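Clelangate Arena Adult Hockey League
Frequently Asked Questions

Applies to all skaters and goaltenders registered in the adult league at Clelangate Arena. Where an answer differs from the printed rule book, the rule book controls.

REGISTRATION

Who can register?

Any skater aged 18 or older on the first day of the season. Players who turn 18 during the season may join a roster once they reach that age, if the team has an open slot. League staff check age against a government ID at the first check-in.

Do I need a team before I sign up?

No. Register as a free agent and select a preferred position. Free agents are placed after the evaluation skates. Placement depends on position, skill rating and open roster slots. We do not guarantee that two free agents will be placed together, but you can enter one name in the "linked player" field and we will try to match it.

How does a team register?

The team captain creates the team record, pays the deposit and sends the roster link to each player. A team is not confirmed until the deposit clears and at least one goaltender is listed. Deposits are not refundable after the schedule is published.

What does the season start date depend on?

Ice installation. Play normally opens in October. The schedule is published once the rink operator releases the ice blocks.

Can I play on more than one team?

Yes, if the teams are in different divisions. A skater may not appear on two rosters in the same division. Goaltenders are exempt from this limit during the regular season only.

DIVISIONS AND RATINGS

How many divisions are there?

The league runs three: Upper, Middle and Lower. Each uses the same playing rules except as noted under Game Play.

How is my rating set?

Each player receives a rating after the evaluation skate. Evaluators look at forward and backward skating, stopping in both directions, puck control, passing and positional play. Returning players keep the previous season's rating unless a review changes it.

Can a rating change during the season?

Yes. A review may be opened by league staff or requested by any captain in the division. The player stays eligible while the review is open. If the rating goes up and the player no longer qualifies for the division, games already played stand, and the player is moved at the next schedule break.

What is the appeal process?

Send a written appeal through the contact form. Include the team, division, jersey number and the reason for the appeal. Appeals sent by text message or made to on-ice officials are not accepted. A decision on appeal is final for the season.
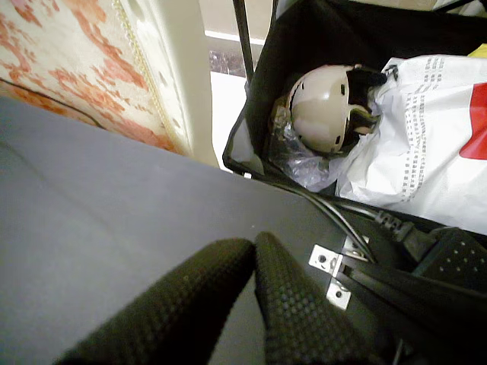 Two textured gripper fingers at a gray surface.

EQUIPMENT

What equipment is required?

All skaters must wear a certified hockey helmet with the chin strap fastened, hockey gloves, elbow pads, shin guards, padded hockey pants and hockey skates. Shoulder pads are required in the Lower division and recommended in the other two. A half visor or full cage is required for all players in all divisions. Mouthguards are recommended.

What about goaltenders?

Goaltenders must wear a goal mask with a certified cage, a chest and arm protector, goal pants, leg pads, blocker and catching glove. A throat guard is required, either hanging from the mask or worn as a collar. Cat-eye cages are allowed for adults. Leg pad width is not measured unless the opposing captain asks for a check before warmup ends.

Is neck protection required for skaters?

It is strongly recommended. Players who own a neck guard must wear it as the maker intended. It may not be cut down or worn loose.

Are there rules on sticks?

Wood and composite sticks are both legal. The butt end must be fully covered by tape or a cap. A stick with a broken shaft must be dropped at once. Playing with a broken stick is a minor penalty. Blade curve is not measured in league play.

Can I rent or borrow equipment?

The pro shop rents skates only. The league keeps a small supply of spare helmets for use in an emergency. They are issued at the scorer's table against a driver's license and must be returned at the end of the game.

Does the league require matching jerseys?

Yes. Every skater must wear the team color with a number on the back. Numbers run from 1 to 99 with no duplicates on a team. Tape numbers are accepted for the first two games. From the third game on, a player without a proper number may not take the ice. When colors clash, the home team changes to the spare set.

GAME PLAY

How long are the games?

Games have three periods with a running clock. The clock stops for injuries, timeouts and goal net repairs. In the final minutes of the third period, the clock also stops on whistles if the score is within two goals. Each team has one timeout per game.

Is body checking allowed?

No. All divisions are non-checking. Incidental contact while playing the puck is left to the judgment of the referee. Deliberate body contact along the boards is a minor penalty on the first occurrence and a major on the second.

Are slap shots allowed?

They are allowed in Upper and Middle. In Lower, a player may not raise the stick blade above the waist on the backswing. Play is stopped and the face-off is held in the offending team's defensive zone.

How is icing called?

Icing is automatic once the puck fully crosses the goal line. A shorthanded team may ice the puck. The team that iced the puck may change players.

How is offside called?

Delayed offside with tag-up is used in all divisions. Attacking players must all clear the zone before the delay is waved off.

How are ties settled?

Regular season games that are tied after three periods go to a shootout with three shooters per side. If the score is still tied, the shootout continues one shooter at a time. No player may shoot twice until every eligible skater on the bench has taken a turn. Playoff games go to sudden-death overtime first.

How are points awarded?

A win of any kind is worth two points. A shootout loss is worth one. A loss in the three regular periods is worth zero. Tied positions in the table are separated by head-to-head record, then wins, then goal difference. Goal difference is capped per game, as stated in the rule book.

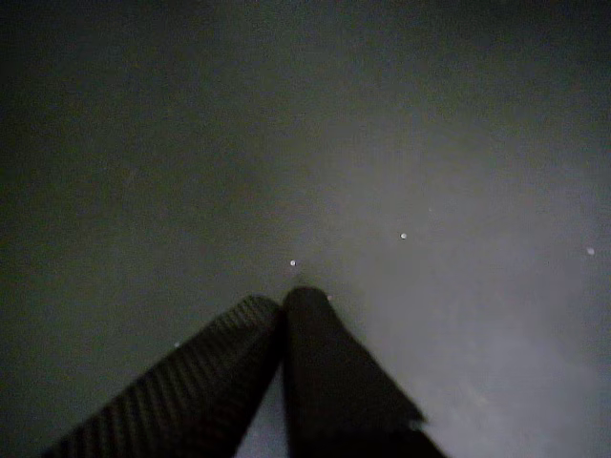

How many players can dress for a game?

The maximum and minimum numbers for each division are listed on the team record page. A team below the minimum at the scheduled start has a short grace period, during which the game clock runs. If the team is still short when the grace period ends, the game is a forfeit.

Can we use substitutes?

Skater substitutes must be registered in the league and rated at or below the division played. They must be entered on the score sheet before the opening face-off. Goaltender substitutes may come from any division. Substitute skaters are not eligible in the playoffs.

DISCIPLINE

What happens after a game misconduct?

The player leaves the ice and bench area for the rest of the game. The referee files a report, which staff review before the team's next game. A minimum suspension applies to any misconduct that involves an official.

Is fighting an automatic suspension?

Yes. A fighting major carries removal from the game and a suspension. A second fighting major in the same season ends the player's season with no refund.

Do penalties carry over between teams?

Suspensions do. A player suspended on one team is suspended on every league team until the games are served with the team on which the penalty was issued.

SCHEDULE AND FACILITY

Where are the games played?

Most games are at Clelangate Arena. Some Upper division games are played at the Drirkimthorpe rink, which is a separate building with its own parking rules. The location appears beside each game on the schedule. Check it before leaving home.

When are games held?

Weeknights and Saturday. Late starts are shared as evenly as the ice blocks allow. Captains may request a blackout date before the schedule is built. Requests made after publication are treated as reschedules.

How do we reschedule a game?

Both captains must agree in writing and a replacement slot must be open. The team that asks for the change pays the change fee. Playoff games are not rescheduled.

When do locker rooms open?

Room assignments are shown on the lobby screen before each game. Rooms must be cleared promptly after the final horn. Glass bottles are not permitted in locker rooms or on the benches.

Where are stats and standings posted?

Score sheets are entered in the Willix scoring system after each game. Corrections to goals or assists must be sent by the captain before the team's next game. Penalty minutes are changed only on the referee's instruction.

What is the Castellanos Cup?

It is the Upper division playoff trophy. The top teams in the final standings qualify, and the higher seed is the home team. Middle and Lower hold their own playoffs in the same format.

How do I contact the league?

Use the contact form and choose the matching subject line. For account problems, select code 1257. For refund requests, select code 1610 and attach the payment receipt.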